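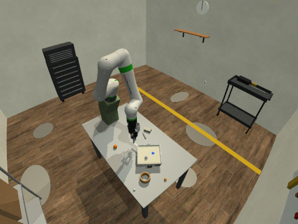

A light gray table with a shallow tray on it.

Keeping a Basketball in Playing Condition

Flemach workshop notes, by Gwendolyn Castellanos

A ball that plays badly in the gym is usually underinflated, dirty, or both. Check the pressure before you blame the surface.

Pressure. Read the range printed near the valve and use a gauge. Squeezing with the thumbs tells you very little. Without a gauge, drop the ball from head height onto a hard floor. It should come back to somewhere near the waist. Let a ball that has been in a cold car sit indoors overnight before testing it.

Inflating. Put two drops of glycerin or silicone oil on the needle. Dry needles tear the valve, and a torn valve leaks slowly for the rest of the season. Push straight in with steady pressure. Do not twist. Pump 10 short strokes, check, and repeat.

Cleaning a composite ball. Mix a teaspoon of mild dish soap into a quart of lukewarm water. Wring the cloth until it no longer drips. Wipe along the channels first, then the panels. Go over it again with plain water and dry with a towel. Air dry for 40 minutes out of direct sun.

Cleaning a leather ball. Use a barely damp cloth only. Soap strips the surface and leaves it slick. A soft shoe brush lifts dust out of the pebbling.

Outdoor rubber balls. These tolerate a garden hose and a nylon brush. Keep the water jet off the valve.

Finding a leak. Inflate to the top of the range and hold the valve under water. Bubbles at the valve often stop after a drop of oil and a few in-and-out passes with the needle. Bubbles from a seam mean the ball is finished for match use.

Storage. Shelf or open rack, indoors, away from the furnace. Mesh bags are fine for a week or two. For anything longer, let out a little air. Turn the balls when you think of it so they do not rest on one panel from the end of the season in March until fall.

Marking. Write initials in a channel with a fine permanent marker. Ink on the panels rubs off onto hands.

Needles bend. Keep spares in a film can taped to the pump.

Revised 12/13/25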